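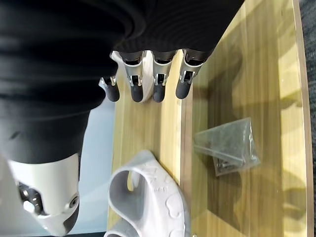
The Long Road to a Tidy Shoe Rack

My mother kept house for a family of six, and if you had told her that someday very clever people would spend their working lives teaching a machine to put slippers on a shelf, she would have laughed until she had to sit down. I thought of her all through the morning I spent at Cesmont, where a humanoid the staff call Momby is learning (slowly, and with great patience on everybody's part) to look after a shoe rack.

It sounds like such a small thing! But a slipper is a sneaky object. It has a strap that gives when you pinch it and an open end that will catch a thumb, and it never seems to lie the way its partner does. Kadir Değirmenci, who runs the household chores work, told me he would take a box of machine parts over a pair of slides any day of the week. "A part stays the shape you left it," he said. "A slipper has moods."

He came to this from the shop floor. For 3 years he set up packing lines at Ertürk, where every carton arrived in the same spot facing the same way, and the arms there were fast and hardly ever fumbled. Homes don't work like that, and mine certainly doesn't. There are screws in little bags that somebody meant to deal with, there's carpet, and there are cords that wander across it.

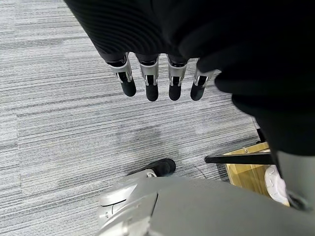

The hands are where most of the worry goes. A person reaching for a shoe is already adjusting before she touches it, and she couldn't tell you how. A machine has to be taught where to put each finger, how hard to press, and when to give up and try from the other side. Kadir's log had reached attempt number 2362 on the morning I came by, and he read the figure out to me with something close to affection.

So can they do our chores yet? I asked everyone I met, and the answers were kinder and more careful than I expected. One engineer who had come over from Garberg thought sorting and shelving would be the first jobs worth paying for, in stockrooms and shoe stores before anybody's hallway. Another said she'd be happy with a machine that could straighten one shelf without knocking into the one above it.

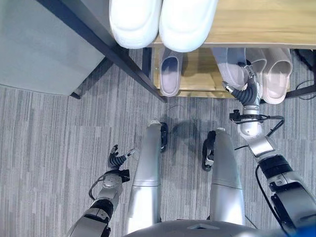 That business of the shelf above is harder than it looks from a kitchen chair. Reaching low and forward means the arm has to stretch while the feet stay put, and the fingers have to work in a narrow space beneath whatever is stored up top. I've barked my own knuckles doing it, and I have had 4 decades of practice.

Kadir doesn't like to promise dates. When I pressed him he said a stockroom might see useful help in 3 years, and that a house with children and a dog in it was a question for another visit. Then he went back to his slippers, and I drove home and looked for a good while at the heap of shoes inside my own front door before I bent down and started pairing them up.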